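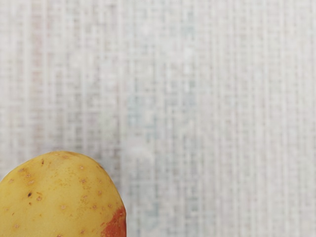 POTATO GETS SPLIT INTO TWO OBJECTS, EPISODES DROPPED FROM EXPORT

Print this ticket | E-mail this ticket

Queue: Pivska sim data
Scene: Uris tabletop, potato to basket
Tool: Brenance auto-labeler
Status: open, workaround in place

Problem as reported

Recorded 238 episodes of the potato task in Uris. Brenance threw out 30 of them on export with "target ambiguous". Played a few back and nothing wrong with the demos. Right object, right basket, no drops. The labeler is drawing one mask on the yellow part and a second mask on the red-orange patch low on the side, then it can't decide which one is the target and bins the whole episode.

Only happens when the patch is in view in the close-up camera. Potato turned the other way, passes fine.

Need these back. The turned poses are exactly the ones Usman is short on for training, and if the export keeps quietly dropping them the policy only ever sees the plain yellow side.

Tried so far

- Re-ran export on the same episodes. Same 30 dropped.
- Cleared labeler cache, restarted. No change.
- Raised the minimum mask size. Killed the second mask on most but also started losing the potato itself when only a bit of the top shows in the corner. Put it back.
- Swapped the tablecloth texture for flat gray, thinking the weave was confusing the edges. No difference, reverted. Edge against the cloth is sharp enough anyway.

Update, 10:40

Checked the overview camera too. Labeler gets one mask there, every time, but the class name flips between "potato" and "mango". Can sort of see why at that distance. Mug and both cups are labeled right, basket is right.
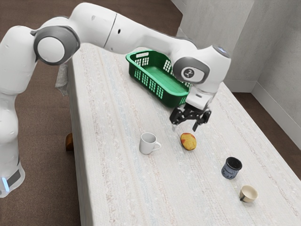

Overview camera, gripper open over the table. Yellow-and-red object is the one that flips.

So might be two bugs. Class flip on overview, mask split on close-up. Support asked if the asset was changed recently — yes, new skin texture went in at the start of October. Old one was plain yellow all over. Please don't tell us to go back to the old one, we asked for the new texture on purpose, want more varied examples.

Update, 13:15

Support suggested skipping image labels and pulling the object ID straight from the simulator. Works for masks. Doesnt help with episodes where the labeler is also used for the success check, as that step reads the picture and ignores the ID. Basket check is still failing on 5 of the recovered episodes: potato is in the basket, label says "potato: inside, unknown: inside", check wants a single object and returns fail.
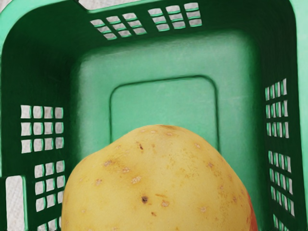

WORKAROUND

1. In Brenance, turn off "split by color" for the Uris project. It is on by default and it is under Masks, not under Classes where the help page says.
2. Set mask source to simulator ID for the close-up camera.
3. Leave overview on image labels but lock the class list to what is in the scene. Take mango out.
4. Re-export the dropped episodes only. Full re-export takes forever and renumbers everything.
5. For anything that still fails the basket check, open it, look at the last close-up, set the result by hand. Potato on the basket floor counts as success whichever way the patch faces.

Did this on the 30. All export now. The 5 basket ones were set by hand and tagged "manual" so Usman can filter them out if wanted.

Still open

Success check needs to read the simulator ID like the masks do. Asked for this as version 2 of the check, no answer on timing.

Also the export log should say which episodes it droped and why, on screen. Right now it's one line at the bottom of a text file and we only noticed from the count.

Will keep recording with the workaround on. Do not close.

Contact Pivska data desk | Copyright Pivska | Back to top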